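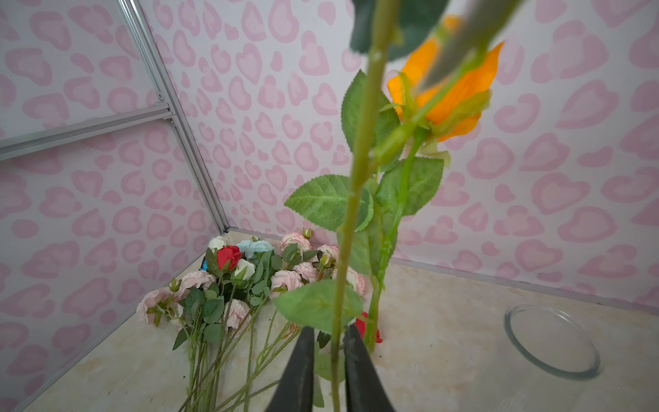
How long should the stems be for the glass vases?
Cut them so the blooms stand one and a half to two times the height of the vase. Leave them long on the first try. You can always take off more later.

Section 4. Arranging the Stems

The Warrier stem assortment is meant for indoor display in dry vases. The stems have a wire core, so they can be bent and bent back, but repeated bending in the same spot will crack the green coating. Read through this section once before you start.

4.1 Before you begin

1. Clear a patch of floor or a table and lay the flowers down with the stems all pointing the same way. Keep the blooms together at one end.
2. Separate stems that have hooked together in the box. Hold the stem just below the leaves and lift. Do not pull on the bloom.
3. Open the leaves. Rose leaves ship folded against the stem and should be turned outward one at a time, starting with the lowest.
4. Wipe the inside of each vase with a dry cloth. Lint shows badly in clear glass.

NOTE: If a leaf slides off its peg, push it back on with a slight twist. Glue is not needed.

CAUTION: Wire ends are sharp after cutting. Wear eye protection when using cutters and keep small children away from the trimmings.

4.2 Filling a vase

1. Start with the leafiest stems. Lean them against the rim on opposite sides so they cross inside the vase and hold each other up.
2. Add the tallest rose near the middle. Turn the vase a quarter turn and check that it still looks upright.
3. Add the remaining roses one by one, each a little lower than the last. Buds go toward the outside, open blooms toward the center.
4. Fill gaps with smaller flowers and any red or purple sprigs. One or two sprigs are enough for most vases.
5. Bend the outer stems slightly away from the middle. Make the bend above the rim, where the leaves will cover it.

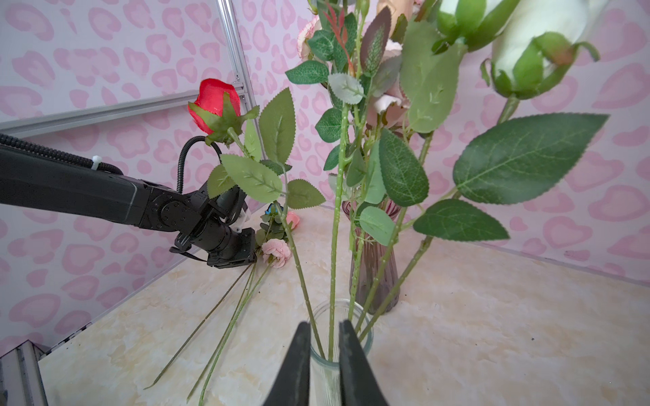 Fig. 4-2. Rose stems in clear and mauve-pink glass.

4.3 Using two vases together

Two vases side by side take more greenery than you might expect. Put the taller vase at the back and build that one first. Then fill the front vase, letting its leaves overlap the rim of the one behind.

Keep the same colors running through both — red, cream and pale pink mix well — and avoid putting all of one color in one vase. Ridged or fluted glass hides the stems, so save your shortest and most bent ones for it. Straight stems with a clean coating belong in clear glass.

CAUTION: A tall vase filled with wired stems is top-heavy. If it rocks when touched, add clean glass pebbles to a depth of 50 mm. Set the pebbles in by hand. Do not pour them.

4.4 If something looks wrong

Stems fall to one side: take out the last two you added and cross them the other way.
Arrangement looks flat: pull one bloom forward over the rim and push another back.
Petals are creased: hold the bloom in steam from a kettle for a few seconds, well clear of the spout, then shape it with your fingers — let it cool first.

For cleaning and storage, see Section 5.

Warrier Home Display, Oltonham | Customer help: extension 79 | All rights reserved | Back to top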